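Prendance is hiring a Robot Cell Technician (full time, on site) at our Hultuvport workshop. Applications are open now and the position is available immediately.

## About the job

We run a two-armed mobile robot in a furnished test room, where it practises household work: opening cupboards, taking things out of bins and baskets, moving cloth, putting items back on shelves. The room is laid out like part of a small flat. The technician keeps the robot and the room in working order so that the operators can get a full shift out of them.

This is a hands-on maintenance job. You will spend most of the day on your feet with a hex key set, a torch and a logbook. There is some computer work, mostly running calibration routines and filling in the fault register, but you will not be writing control software.

The position reports to the workshop lead. There are two other technicians on the Hultuvport site, both on the assembly side, and you would cover for each other during leave.

## What you will look after

**The grippers.** Left and right are checked at the start of every shift. That means finger alignment, play at the wrist, fastener torque and the condition of the cable where it passes the joint. Finger pads are replaced when worn and the old ones are bagged and labelled with the date they came off. If a gripper has been knocked hard against a door or a table edge, it comes off the arm and goes on the bench before it is used again.

**The arms and base.** Weekly cleaning, cable inspection, brake test and a joint zero check against the reference plate. Battery swaps are shared with the operators. You would also do the larger service each May, when the cell is shut down and the arms are stripped to the covers.

**The cameras.** Lens cleaning daily, mount check weekly, full calibration after any change to the head or wrists. Fingerprints on a lens cost us more sessions last year than any electrical fault did, so we are fussy about this one.

**The room.** The furniture is part of the cell and gets maintained like any other fixture. Doors that swing differently from one day to the next are a problem for us, and so are shelves that creep out of position. The wardrobe takes the most attention. It has two doors, and the hinges and fittings on both sides have to be checked for movement and tightened.
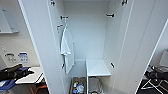
*Wardrobe station with both doors open: towel on the left, bin and wire basket below.*

Setting up this station is a typical task for the role. The technician opens both doors to their marked positions, checks the hinge screws, hangs the towel, and places the bin and the small cabinet according to the layout sheet for the session. The arms are then jogged slowly through their approach on each side with the speed limited, and the clearance to the door edges is written down. A clearance under 30 mm on either side means the base is moved and the check is done again.

There are six stations in the room, each with its own sheet. Some take a few minutes to reset and others take most of an hour. You will be expected to know all of them by the end of your third month.

## Faults and repairs

Operators log a fault on the tablet at the door and stop the session. You pick it up from there. Most faults are small: a loose pad, a connector that has backed out, a door that has dropped on its hinge. You fix those on the spot, run the short check and hand the cell back.

Anything involving the emergency stop circuit, a brake or a damaged battery is different. The cell is locked out and tagged, the workshop lead is told, and two people sign before power goes back on. We will train you on our lockout procedure even if you have done it elsewhere.

Gearbox and drive repairs go to Skistmont, who hold our service contract. You would pull the joint, pack it, write the fault description and fit the replacement when it arrives. A clear description saves days, so decent written English matters here.

The floor mounts, stands and fixture plates are made for us by Szűcs. If a part keeps failing or a fixture is awkward to adjust, you deal with them directly - a sketch with dimensions is normally enough.

## What we need from you

- A trade certificate, diploma or equivalent experience in mechatronics, electrical, mechanical fitting or a similar field
- At least two years maintaining machinery that moves under its own power (robots, packaging lines, CNC, lifts and medical equipment all count)
- Confidence with a multimeter, a torque wrench and a wiring diagram
- Careful record keeping
- Ability to lift 20 kg and to work kneeling or crouched for short periods
- The right to work in Australia

It would help, but is not required, if you have:

- Calibrated cameras or other optical sensors
- Used Linux from the command line
- Hung doors, fitted kitchens or done other cabinet work
- Held a test and tag ticket (we will pay for the course if you have not)

We have hired people from farm machinery and from theatre workshops before and both worked out well. If your background is unusual, apply anyway and tell us which machines you have kept running.

## Hours and conditions

The job is 38 hours a week. Shifts are 7 am to 3 pm or 10 am to 6 pm, swapped fortnightly, with an unpaid lunch break. There is no night work. During the May service you may be asked to do a small amount of overtime, paid at the overtime rate or taken as time off, your choice.

Pay depends on trade level and experience, and we will give you the band before the interview if you ask. Super is paid on top. Boots, safety glasses and work clothes are supplied, and there is a tool allowance once a year. The probation period is six months.

The workshop is heated in winter but not air conditioned on the bench side. The test room is climate controlled. There is free parking behind the building and a bus stop at the front gate. Bikes can be kept inside.

## How we choose

1. We read every application and reply to all of them, normally within 3 weeks.
2. A 30 minute phone call with the workshop lead.
3. A paid half day on site. You will do a gripper check from our written procedure, find a fault we have put into a spare harness, and reset one station in the room from its layout sheet. Tools are provided. You are welcome to ask questions while you work.

We do not use aptitude tests. If you need anything changed for the half day, such as a seated bench, larger print or a different start time, tell us when we ring.

## How to apply

Send a résumé of no more than 2 pages and a short letter. In the letter, describe one repair you have done: what was wrong, how you found it, and what you did about it. Photos or a page from a maintenance log are fine if your employer allows it. Please leave out anything confidential.

Applications go through the careers page on the Prendance website, under "Robot Cell Technician, Hultuvport". Paper applications can be handed in at the front office during business hours. Applications close at the end of November 2025.

No agencies, please.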